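Fabric Care Habits in Shared Apartments
Student project report, Textile Studies
Reet Koppel

1. Background

Asten is a housing complex for students, built in 1981. It has 178 apartments and one laundry room on the ground floor of each building. I wanted to find out how people living there wash, dry and store small fabric items such as napkins, dish towels and cleaning cloths. Most reading on home laundry deals with clothes and bedding, and small items get a line or two at best.

2. Method

I put a paper survey in the mailboxes in July and left a return box next to the stairs. I handed out 466 forms and got 275 back. The form asked what the cloths were made of, how often they were washed, at what setting, and where they were kept between uses. I also spoke with residents in the Quiroga building in the evening, after 6 p.m., when most people were home.

3. Results

Cotton was the most common answer, followed by microfiber. Many people did not know what their cloths were made of — the label had been cut off or had faded. Dish towels were washed more often than napkins. Cleaning cloths were washed least often, and several people said they threw them out instead.

Drying was the weak point. The apartments have small bathrooms, and the racks fill up with clothes first. Small items end up over chair backs and faucets.
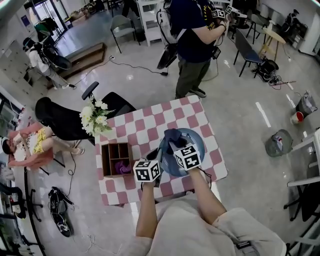
Storage answers were harder to sort. "In the kitchen" could mean a drawer, a shelf or a hook, and my form did not ask for more detail. I grouped these answers together, so the storage table in the appendix is less exact than the washing table.

4. Problems and next steps

The question about wash settings was badly worded. Some people gave a temperature and others gave the name of a program, and the two could not be compared. If I repeat the survey, I will list the programs on the machines and have people check one. I would also like to include the Plomano building — its laundry room was closed for repairs while the survey was out.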